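打印本页 | 以电子邮件发送

第16章 地方公共服务调整中的意见征询

16.1 引言

地方议会在任期内作出的决定,大部分与居民的日常出行、就医、上学和办事有关。撤销一条支线公交、缩短一处分馆的开放时间、把两个办事窗口合并为一个,所涉金额在全年预算中往往只占很小的比例,在议事日程上也常被列为一般事项。居民对地方政府的评价却多半来自这类事项。一条线路停运后,受影响的人第二天早晨就会知道;一份五年规划获得通过,多数人可能始终没有读过。

本章讨论地方议会在调整公共服务之前应当如何征询意见。所谓征询,指议会或其授权的部门在作出决定以前,将拟议的方案、理由和可供选择的办法向受影响者公开,在规定的期限内接受书面或口头意见,并在作出决定时对这些意见加以考虑和答复的程序。它与前一章所述的信息公开有密切联系,但二者的法律后果不同。信息公开的义务在资料发布时即告履行,征询的义务则一直延续到决定作成并说明理由之时。

学习本章之前,读者应当已经熟悉第三编关于委员会职权划分的内容,尤其是全体会议与常设委员会之间的授权关系。本章所用的“方案”一词,除另有说明外,均指已经提交委员会但尚未表决的文本。

16.2 格鲁克洛支线公交案

为便于讨论,本章以格鲁克洛(Gruklow)区议会处理一条支线公交的经过作为主要材料,各节反复援引。该案争议不大,文件保存完整,程序上的得失都比较清楚,适于教学。

格鲁克洛区议会设25个席位,下设交通与环境委员会。区内东部的斯卡莱塔里(Skaletari)是一处沿河谷分布的居民点,登记居民1630人,有一所小学和一家每周开诊数次的卫生站,没有铁路车站。当地与区中心之间由一条支线公交连接,线路由普罗伦(Prolen)客运公司依照与区议会签订的服务合同运营,票款收入不足以支付成本,差额由区议会补贴。

合同将于当年三月期满。区行政部门在上一年秋季的预算编制中提出,合同到期后不再续签固定班次的线路,改为预约式车辆服务。行政部门的理由是,白天多数班次载客很少,预约服务可以用较低的支出覆盖更大的范围。方案没有附上按时段统计的客流数据,只给出了全年的平均值。

2022年1月21日,交通与环境委员会举行例会,上述方案列在议程的后半部分。委员会主席瓦伦丁·哈梅尔(Valentin Hamel)提议先听取行政部门的说明,再决定是否当场表决。负责说明的官员尹健宇(Gun-woo Yoon)陈述了补贴支出的变化,并表示如委员会当日通过,合同期满后即可衔接新的服务。

委员苏京华(Kyung-hwa So)随即提出程序问题。她指出,方案从未在斯卡莱塔里公开,当地学校和卫生站也没有收到通知,委员会手中没有任何受影响者的意见。她要求推迟表决,并由区议会召集各有关方面举行一次公开会议。另有委员认为,方案在预算编制阶段已经随预算草案公布过,再次征询属于重复。委员会就此辩论后决定推迟表决,同时责成行政部门补充客流资料,制定征询计划,并与普罗伦公司商谈短期延长合同的可能性。

以上是本案的起点。从程序的角度看,这里至少包含几个彼此相关的问题:方案随预算草案公布是否等于已经征询;谁属于“有关方面”;征询应当在方案形成的哪一个阶段进行;合同期限这一外部条件能否成为缩短征询的理由。以下各节依次讨论。

16.3 公布与征询的区别

主张无须再行征询的委员,依据的是预算草案已经公开这一事实。这一主张在实践中相当常见,值得认真对待。预算草案确实是公开文件,任何居民都可以查阅,草案附表中也确有“支线客运补贴”一项,数额较上年减少。问题在于,一个普通读者能否从数额的减少推知某一条线路将被撤销。

判断公布是否足以构成征询,通常考察以下情况。其一,公布的内容是否具体到使受影响者能够认出自己。附表中的一行数字不足以使斯卡莱塔里的居民知道,他们每天乘坐的班次将要停止。其二,公布的同时是否邀请提出意见,并写明期限和送达方式。只供查阅而不接受意见的文件,无论放置多久,都只完成了公开的义务。其三,收到意见的机关是否有权改变方案。预算草案的意见由财政委员会汇总,而线路的存废属于交通与环境委员会的职权,两者之间没有转送的安排,居民即使当时提出意见,也未必能够到达作出决定的机关。

因此,就本案而言,预算草案的公布不能代替对线路方案的征询。应当补充的是,这一结论并不妨碍议会把两个程序合并办理。如果预算草案的附件中已经列明拟撤销的线路、替代办法和意见的受理机关,同一次公布完全可以同时满足两方面的要求。合并办理能够节省时间,前提是在编制预算时就有此准备。

与此相关的是“事后征询”的问题。有的地方议会先作出原则性决定,再就执行细节征求意见,例如先决定改为预约服务,然后询问居民希望通过电话还是网络预约。这种做法本身并不违法,在决定性质较为技术化时也可以接受。但如果原则性决定正是居民最关心的部分,则仅就细节征询容易引起不信任,日后再举行其他征询时,参与的人数和意见的质量都可能受到影响。议会如采取这种做法,应当在征询文件的开头写明哪些问题已有定论,哪些问题仍可讨论,避免使参与者误以为自己能够影响已经决定的事项。

16.4 有关方面的确定

苏京华委员的动议使用了“各有关方面”的措辞。这类措辞在动议中十分普遍,因为它在表决时不易引起反对,执行时却会带来困难。行政部门必须将它转化为一份名单,而名单的宽窄会直接影响征询的结果。

确定有关方面,一般从服务的使用者开始。在本案中,使用者包括通勤者、学生、前往卫生站或区中心医院就诊的人,以及没有驾驶资格的老年居民。使用者往往没有共同的组织,难以通过一封公函联系到,所以需要在车上、站牌处和卫生站候诊处张贴通知。其次是服务的提供者,即普罗伦公司及其驾驶人员。运营者掌握班次和客流的第一手资料,同时与方案有直接的经济利益,其意见应当听取,也应当标明来源,以便委员在阅读时自行判断分量。

再次是依赖该项服务履行职能的机构。斯卡莱塔里的小学不提供校车,它的到校时间与第一班公交相衔接;卫生站的开诊时间也参照了班次。这类机构本身不乘车,却可能因为线路的变化而被迫改变自己的安排。实践中遗漏最多的正是这一类,原因在于它们与主管部门往往没有行政隶属关系,不在日常的发文名单之内。

最后是承担费用而未必使用服务的人,也就是全区的纳税居民。他们与方案的关系较为间接,但在补贴问题上有正当的利益。征询文件如果只向使用者发出,得到的意见几乎必然倾向于保留服务,委员会将无从了解其他居民是否愿意继续负担费用。较为妥当的做法是在全区范围内公布方案,同时在受影响地区采取更主动的通知措施。两种意见应当分别统计,不宜合并成一个总的支持率或反对率。

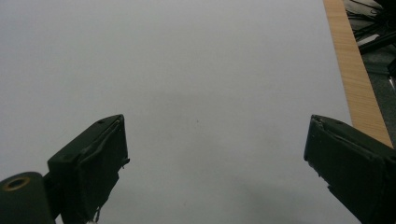 Indira Raju

在名单确定之后,还应考虑代表性的问题。有些团体声称代表某一地区或某一人群,行政部门不宜自行裁断其代表资格,但可以请其说明成员情况以及意见是如何形成的。经过成员会议讨论的意见与负责人个人撰写的意见,在答复时可以同等对待,在向委员会呈报时则应予注明。对于以个人名义提出的意见,不得因其没有组织支持而降低受理标准。

16.5 征询的时机与期限

征询应当在方案尚可改变时进行,这一原则在各地的议事规则中表述不一,含义大体相同。它包含两个方面的要求。方案必须已经成熟到可以被理解和评价的程度,否则参与者无从着手;方案又必须没有成熟到无法修改的程度,否则征询只具有形式上的意义。

以格鲁克洛为例,秋季编制预算时,行政部门只有节省补贴的设想,尚未形成替代服务的内容,此时征询可能过早。至次年一月提交委员会时,替代服务的方案已经写就,但合同将在三月期满,留给征询和修改的时间十分有限。合适的时机应当在这两者之间,即行政部门提出预约服务的基本构想、而尚未与任何运营者谈妥条件之时。若以合同期满日倒推,征询文件至迟应当在上一年的年底以前发出。

期限的长短没有统一的标准。影响期限的因素包括方案的复杂程度、受影响者取得资料的便利程度、期间是否包含学校假期和公共节日,以及有关团体是否需要召集成员讨论。若征询期内有较长的节假日,应当相应延长。对于以书面为主的征询,还应预留邮寄往返的时间,不应假定所有参与者都使用网络。

外部期限,例如合同到期、补助申请截止或者财政年度终了,常被用作缩短征询的理由。对此应当区分两种情况。期限若出于议会无法预见的事件,例如运营者突然宣布终止服务,适当缩短征询是可以说明的,但应在文件中载明原因,并在事后给予补充提出意见的机会。期限若早已写在合同之中,主管部门在签约之日就已知悉,则不能以此要求居民在更短的时间内作出反应。格鲁克洛的情况属于后一种,委员会要求行政部门商谈短期延长合同,正是为了使可以预见的期限不致成为压缩程序的依据。

延长合同当然会产生费用。委员会在辩论中也有人问及,延期几个月的补贴由何项目支出。行政部门答复称,可在客运补贴的年度余额内调剂。读者应当注意,这一问题在程序上十分重要。推迟表决的动议如果不同时处理过渡期间的经费和合同安排,即使获得通过,也可能因为服务自然终止而失去意义。本书第三编所讲的动议附带条件,在此处有直接的应用。

16.6 征询文件的内容

征询文件是参与者据以发表意见的主要资料。它的质量在很大程度上决定了所收到意见的质量。文件应当写明现行服务的基本情况、拟议的变更、变更的理由、已经考虑过但未采用的其他办法、变更对不同人群的预计影响,以及提出意见的方式和期限。文件还应当说明最终由哪个机关作出决定,预计在哪一次会议上处理。

关于理由的陈述,应当附有足以供人核验的资料。格鲁克洛的第一份方案只给出全年平均客流,这一数字掩盖了早晚班次与日间班次的差别。委员会退回之后,行政部门从普罗伦公司取得了按班次记录的资料,发现上学日的早班载客量远高于平均值,而行政部门原先的判断主要适用于中午前后的班次。这一发现没有推翻节省补贴的必要性,但使方案的讨论范围发生了变化,保留早晚固定班次、日间改为预约的折中办法由此进入议程。

关于其他办法的陈述,常见的缺陷是只列出一个方案和“维持现状”两种选择。当现状在财政上被描述为不可持续时,这种写法实际上只给了参与者一种选择。行政部门起草文件时,应当把曾经研究过的办法如实列出,连同放弃的原因。参与者对放弃的原因提出反驳,是征询中最有价值的意见来源之一。

在语言方面,文件应避免使用部门内部的简称和编号。线路应当以居民熟悉的起讫点名称表示,不宜只写合同编号。金额应当注明是年度数额还是合同期内的总额。若当地有相当数量的居民使用其他语言,应当提供摘要译文。文件的篇幅也需要控制。行政部门第一次提交的征询草稿连同附表共41页,负责审阅的法律顾问表以安(Yi-an Pyo)建议将正文与附表分开,正文以一般居民能够在一次阅读中读完为限,附表另行放置,供有需要者查阅。委员会采纳了这一建议。

问卷是征询文件常见的附件。使用问卷便于统计,但问题的措辞容易影响答案。“您是否同意以更有效率的方式提供客运服务”一类的问题,几乎不可能得到有意义的反对意见,应当避免。较好的做法是直接列出各项变更,请参与者分别说明影响,并留出不限格式的书写空间。收到的自由书写意见应当由工作人员逐份阅读并归类,不得仅以勾选结果代替。

16.7 公开会议的召集

公开会议是征询的一种形式,一般与书面征询并用。它的长处在于各方可以当场听到彼此的理由,行政部门也可以即时更正误解。它的局限同样明显:能够在特定时间到场的人有限,善于发言的人容易占用较多时间,情绪激烈的场合会使持不同意见者不愿开口。因此,公开会议上发言的多少不宜作为判断民意的依据。

会议由谁召集,应当在动议中写明。由区议会召集的,通常由主管委员会的主席或其指定的委员主持;由行政部门召集的,主持人应当避免由方案的起草人担任。在本案中,委员会决定以议会的名义召集,由哈梅尔主席主持,尹健宇到会说明方案并回答技术性问题,起草部门的人员不参与会议的主持。这一安排将说明方案的责任与维持秩序的责任分开,有助于到会者接受主持人的裁定。

会议地点以受影响地区为宜。格鲁克洛最初拟在区议会大楼举行会议,时间定在傍晚,而斯卡莱塔里的末班车在会议预定结束之前就已开出。这一疏漏由苏京华委员在审阅通知时发现,会议随后改在当地小学的礼堂举行。就公交问题召集会议而使乘坐公交的人无法返回,显然与召集会议的目的不符。教师在课堂上可以引导学生注意,程序上的瑕疵常常出现在这类看似琐碎的安排之中。

会议议程应当事先公布,至少包括方案说明、提问、自由发言和后续步骤几个部分。主持人应当在开始时宣布每人发言的时限,并给予首次发言者优先。对于会上提出而当场无法回答的问题,应当记录在案,并在规定的时间内作出书面答复,答复应向全体到会者公开,不宜仅寄给提问者本人。运营公司的代表可以列席和发言,但应以自己的身份就座,避免与行政部门人员同席,以免使人误认其为方案的共同提出者。

会议记录无须逐字逐句,但应当准确载明发言的要点、提出的问题和作出的承诺。对于承诺尤须谨慎。主持人和官员在会上无权代表委员会作出决定,若在居民要求下表示“线路一定会保留”,无论出于何种善意,都会使随后的表决陷入困难。适当的表述是说明该意见将如何提交、在何时由何机关审议。

16.8 意见的整理与答复

征询期结束后,主管部门应当将收到的意见整理成报告,提交委员会。报告一般包括征询的过程、收到意见的来源与方式、意见的归类,以及部门对每一类意见的答复。原始意见应当存档,供委员查阅;涉及个人健康或家庭情况的内容,在公开之前应当作必要的处理。

归类时应当尊重意见原来的侧重。对方案表示原则上支持但附有重要条件的,不应简单计入“支持”。在格鲁克洛收到的意见中,有相当一部分赞成日间改为预约,同时坚持保留上学班次。若把这些意见合并计为对原方案的支持,委员会就会得到与事实相反的印象。报告的起草人应当为附条件的意见单独设类,并引用若干有代表性的原文。

答复的要求是针对性。对每一类意见,部门应当说明采纳、部分采纳或不予采纳,并给出理由。“已注意到该意见”一类的套语不构成答复。在理由中引用财政限制时,应当指明相应的数额或预算项目;引用法律限制时,应当指明所依据的规定。参与者未必赞同答复的结论,但应当能够从中看出自己的意见确曾被阅读。

委员会在收到报告后,不受意见多寡的约束。征询与公民投票在性质上不同,民选机关仍须就全区的利益作出判断,并承担相应的政治责任。不过,当委员会的决定与多数意见相左时,说明理由的义务更为严格,决议文本应当载明委员会考虑过哪些意见以及未予采纳的原因。

16.9 与明区做法的对照

为避免读者将一地的做法视为通例,本节简要介绍明区(Myung)的制度。明区议会没有就个别服务调整逐案制定征询计划,而是在议事规则的附件中规定了统一的程序。凡拟撤销或实质减少一项服务的方案,主管部门必须先向议会秘书处登记,由秘书处核对通知范围、期限和文件内容,核对无误后方可列入委员会议程。未经登记的方案,委员会主席应当拒绝列入。

这一制度的优点在于可以预期。部门在起草方案时就知道需要预留多少时间,居民也知道到何处查找正在征询的事项。它减少了委员会内部关于是否需要征询的争论,而这类争论在格鲁克洛占用了会议的不少时间。其不足之处在于弹性较小。“实质减少”的界限不易划定,部门有时将一项较大的调整拆成若干小项,使每一项都低于登记的标准。明区议会后来在附件中增加了合并计算的条款,规定同一服务在一年之内的多次调整应当视为一项。

两地的差别与各自的规模和传统有关。席位较少、委员彼此熟悉的议会,往往依靠委员的个人警觉来弥补规则的空白,格鲁克洛案中的几处纠正都来自同一位委员的审阅。这种方式在有经验的委员任职期间运转良好,换届以后则可能难以为继。统一规则对个人的依赖较小,但要求秘书处有足够的人手和独立性。读者在比较时,应当把规则的文本与执行规则的机构一并考察。

16.10 本章的安排

以下各节将对上述问题作进一步的说明。16.11节讨论征询义务的法律渊源,包括成文规定、议事规则以及由惯例和承诺所产生的合理期待。16.12节讨论程序瑕疵的后果,尤其是委员会在发现瑕疵之后可以采取的补正措施。16.13节收录格鲁克洛案的主要文件,包括推迟表决的动议、修订后的征询文件正文和提交委员会的意见报告摘要。委员会最后的决议列于文件的末尾,教师可以视课时情况,在学生读完前几份文件并形成自己的判断之后再行发放。

本章中的外国人名和地名,首次出现时附有原文,其后仅用译名。引用的文件均按原件的段落编号,个别过长的段落经过删节,删节处以省略号标明。

打印本页 | 以电子邮件发送

本网站使用Cookie以维持登录状态并统计访问情况。继续浏览即表示您同意我们使用Cookie。 接受 | 管理设置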